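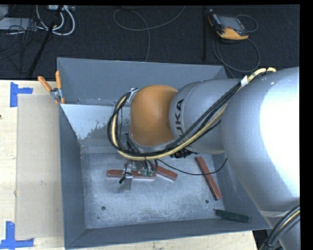
Hustley SC goes to the cup final in November with a new captain, a full bus and a third kit almost none of the fans have seen yet. Ebere Amadi takes the armband. The club confirmed it this morning, after training at Okafor Field. The shirt she'll wear is orange, a smooth orange like the dome on the KUKA arm, with a light grey band at the hem much like the rim under it. Made by Arkik, long sleeve and short sleeve. On sale at the ground from 10 a.m. on the day of the final, not before, please don't ask the ticket window.

**Amadi named captain**

Amadi, midfielder, 17 goals in all competitions this season. She has led the team out twice already while the regular captain was out with a knee problem. Now it's permanent through the end of the season. Head coach made the call, players were told in the locker room before the announcement went out.

"I found out with my boots half on," Amadi said. "I said yes before he was done talking. We've got a final to play and I want everybody in that room thinking about the first ten minutes. The armband can wait till after."

On the opponent, Brenano Athletic: "They beat us at their place. They were better. They press high and they don't get tired, and we gave the ball away in bad spots. We've watched it back. More than once."

**The final**

Hustley vs. Brenano Athletic, kickoff 7:30 p.m., Okafor Field. Gates at 5:30. Both clubs agreed to the venue before the semifinals were played, so this isn't a home game on paper – Brenano gets the north dressing room and the whole north stand. Hustley fans are in the south and east stands. Please sit on the right side, stewards will move people.

Extra time if level after 90, then penalties. No replay.

Hustley got here with a 2–1 win in the semifinal, the winner coming in the 88th minute from a corner that was taken twice. Brenano won theirs on penalties after a scoreless night. The two have met in the league once this season, 3–1 to Brenano. The return game isn't until spring.

**Team news**

Regular captain still out. First choice goalkeeper trained alone on Okafor's back field this week and will be checked again the night before the game. Both fullbacks available. One suspension, winger, second yellow in the semi, the appeal was turned down and the club won't be taking it futher.

Squad list will be posted at noon on game day. No lineup before 6:30 p.m.

**Tickets**

The Hustley allocation is 2,000. Season ticket holders have first pick until noon, then members, then general sale at the window and online. Four per person. Kids under 12 get in free with a paying adult but they do need a ticket, so ask for it when you buy.

Tickets bought for the semifinal aren't good for the final. Same color paper, different game. Check the stub.

Wheelchair spaces are in the east stand, lower level, book by phone with the club office. Companion seat included.

**Supporters' walk and parking**

Fans are walking up together from the train station, leaving 4:45 p.m. Drums yes, flares no. The club is not organizing the walk but police have been told and the left lane of the stadium road will be closed until kickoff.

Parking lot has 56 spaces for the public that night, the rest is media and team buses. Take the train. Last one back leaves at 10:50 p.m., and if it goes to penalties it will be tight – the club has asked for a later train and will post the answer as soon as their is one.

**Notes for media**

Accreditation closes at 5 p.m. the day before. Send name, outlet, photo or written, and whether you need a parking spot. Photographers behind the goals only, bibs handed out at Gate C. Amadi and the head coach will talk to press the day before the game at 1 p.m. in the clubhouse, 20 minutes, questions on the final only. Mixed zone open after the trophy presentation.

Photos of the third kit on request, high res, credit Hustley SC.

Contact: Hustley SC press office, Okafor Field, main entrance, second door on the left. Phones answered 9 to 5, later on game day.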